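Towel folding from demonstrations: what does the number mean?
Speaker notes, Isamu Oda, 2025-07-24

Skip the history. Most of the room was at the February session. Start with the claim: the policy was trained on over 4,000 demonstrations and it "folds towels." I want to pick at the word folds.

Setup slide. One arm, one green table, one tan towel. Say it slowly – one towel.
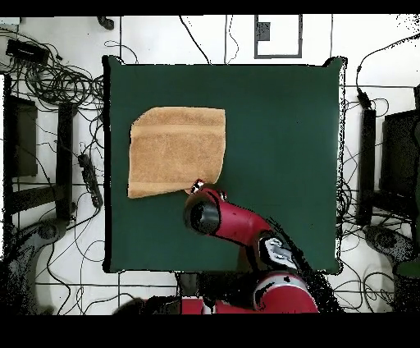

Overhead view, gripper at the lower-right corner of the towel.

The corner grasp is what the Gristel paper leans on. Fine, but a towel laid out more or less flat is the easy case. Our scoring calls the grasp good if the fingers close on fabric, and I don't think that's a fold. Brian Chege disagrees, let him say so if he's in the room.
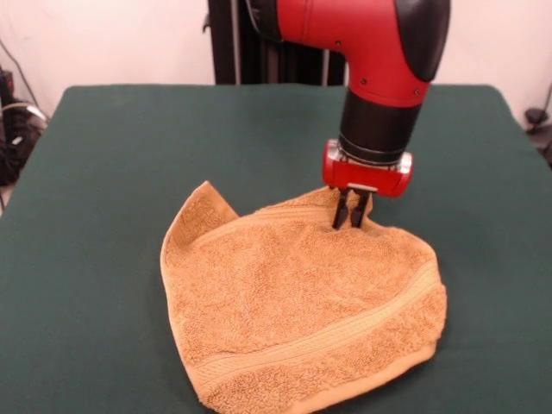 Next point, starting states. Of the 1,220 evaluation starts, most were drawn from the same distribution as training. When Edeltraud Strobel crumpled the towel by hand before each run, success dropped, and the two scorers stopped agreeing with each other. I trust that second result more than the first. Pause here, someone will ask about the scoring sheet (backup slide 4). 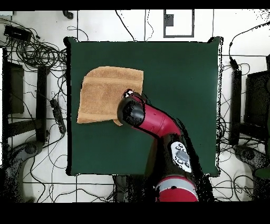

Same view, wrist over the right side of the towel.

Depth. Look at the speckle near the arm and down the right side. The Amano baseline never reports how much depth is missing, so I can't compare. Don't get dragged into sensor brands.

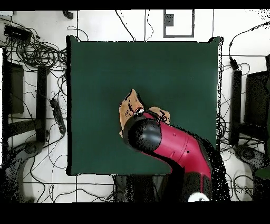 What would convince me: towels the policy hasn't seen, a definition of "folded" written before the runs, and failures reported by type. Dionysis has a draft definition. It's too generous.

If short on time, drop the Bollby comparison.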